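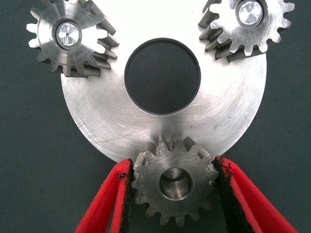 Chanida Rungrueang
Member, Sauces and Condiments board

Does "small batch" mean anything on a chilli sauce label?

I've been buying Sultanico for years from the grocer near work. Plain label, decent heat, never thought much about it. Last month the shop started stocking one called Kaewmanee, which costs more than double and says "hand-stirred small batch" on the front in gold writing. There's also a batch number on the neck, 932, as though I'm meant to be impressed.

I bought one. It's fine. A bit more garlic, a bit less sugar. My partner swears it's a different class of thing altogether, but he'd read the label first. So is there a rule about what counts as a small batch, or can anyone print it? And does the size of the pot change the flavour at all? I'm not after a lecture about supporting small producers, I already do. I just don't like paying for an adjective.

Posted Nov 6, 2024

Wiroj Siriwan
Regular contributor

I've never come across a set size for it. I used to cook for a market stall and our batch was 200 bottles, which we called small. The bloke two stalls down was doing 3,000 at a go in a rented kitchen and he called his small too. Neither of us ever got asked to explain ourselves.

As for flavour, the size of the pot matters less than people make out. A big kettle takes longer to come up to heat and longer to cool, so fresh garlic and herbs can go a bit dull and the colour darkens. A good cook allows for that. A bad cook can ruin a saucepan's worth.

What I'd look at is the ingredient list. If chilli is first, you're paying for chilli. If it's water, sugar, vinegar and then chilli, the gold writing is doing a lot of the work. Check for thickener as well. It isn't a crime, but it's cheap, and it makes a thin sauce look like it was simmered all afternoon.

"Hand-stirred" I'd ignore completely. I stirred ours with a paddle for years and I doubt the sauce noticed.

Try the two of them blind on plain rice, with someone else pouring. Get your partner to do it too and don't tell him the score until he's finished.

Thongchai Phromma
New member

just get the Clemau green one, 500 mL bottle, way better than both. goes with eggs, fish, whatever. never looked at the label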